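Osholm tightens formaldehyde rule for furniture sold in the city

Retailers in Osholm will have to show an emissions certificate for every dining table, desk and cabinet containing composite wood board from May, under a rule the city council passed by two votes.

The rule covers items sold new within the city limits, including those shipped from outside warehouses to an Osholm address. Solid wood furniture is exempt if no part of it is made from particleboard, fiberboard or veneered panel. Secondhand goods and antiques are also exempt.

Formaldehyde is present in many of the resins used to bind wood fibers and chips. It leaves the board as a gas, fastest in the first months after manufacture, and the rate rises with temperature and humidity. At higher indoor levels it irritates the eyes and airways. Long-term exposure is linked to certain cancers.

Under the new rule a certificate must name the panel supplier, the production batch and the test method. Chamber testing is required for the first batch from any supplier. Later batches may be cleared with a smaller-scale quality control test, provided the laboratory has shown that its results track those from the chamber.

Murray Ruawai, who heads product safety for the city, said the old system relied on a declaration from the importer, with no batch number attached.

"If we took a sample from a table top and it failed, we had no way to tell which other tables were made from the same board," Ruawai said. "The declaration covered a product line. The line could run for years on panels from several mills."

City inspectors bought and tested 190 items last year. Failures were most common in low-priced tables with unsealed undersides, where the face was laminated but the bottom of the panel and the drilled holes were left bare. Sealing all surfaces and edges slows the release of gas but does not remove the source, and the rule does not accept sealing as a substitute for compliant board.

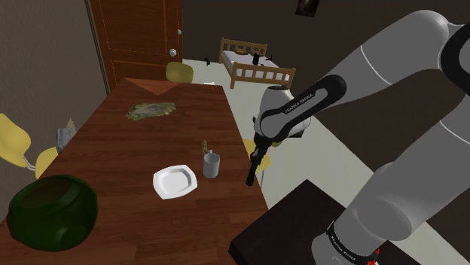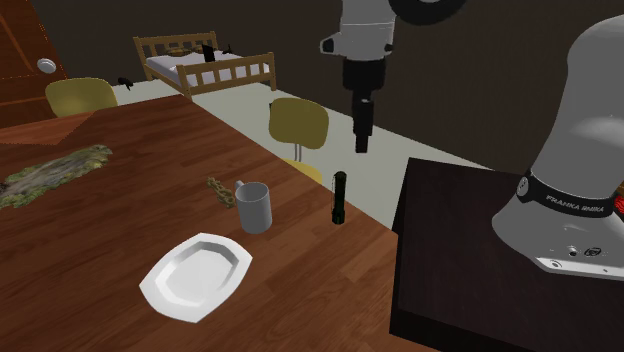 Computer-rendered views of a room with a wooden dining table.

Two manufacturers with plants in the region, Starnier and Lecomte, supported the measure in written comments. Starnier said it already keeps batch records for all panels it buys and expects no change to its production schedule. Lecomte asked for a longer period to clear existing stock and was given part of what it requested. Items that reached a retailer's warehouse before the start date may be sold without a certificate through the end of the year if they carry a shelf notice.

Zornska, which imports flat-pack furniture, opposed the rule. The company said the cost of chamber testing falls hardest on firms that buy small lots from many mills, and that the city should have waited for a national standard.

Rochelle Henare, a chemist who advised the council on test methods, said the chamber requirement was narrower than the first draft, which would have applied it to every batch.

"A chamber test takes days and there are not many chambers," Henare said. "The short test is adequate for routine control, but only if the correlation is checked again when the resin changes. That was the point we spent the most time on."

The final text requires a new correlation whenever a mill changes its resin system or press settings. Laboratories must keep the raw data for 5 years and hand it over on request.

Retailers will not have to display the certificate in the store, but must produce a copy when a customer or inspector asks for one. Online sellers must link to it from the product page. Penalties start with a stop-sale order on the affected batch - fines apply only if sales continue after the order is served.

For furniture already in homes, the city's guidance is unchanged. It advises airing new pieces before use where possible, keeping rooms ventilated, and running a dehumidifier in damp weather. Residents with a specific concern can book an air test through the product safety office, which takes calls until 4 p.m.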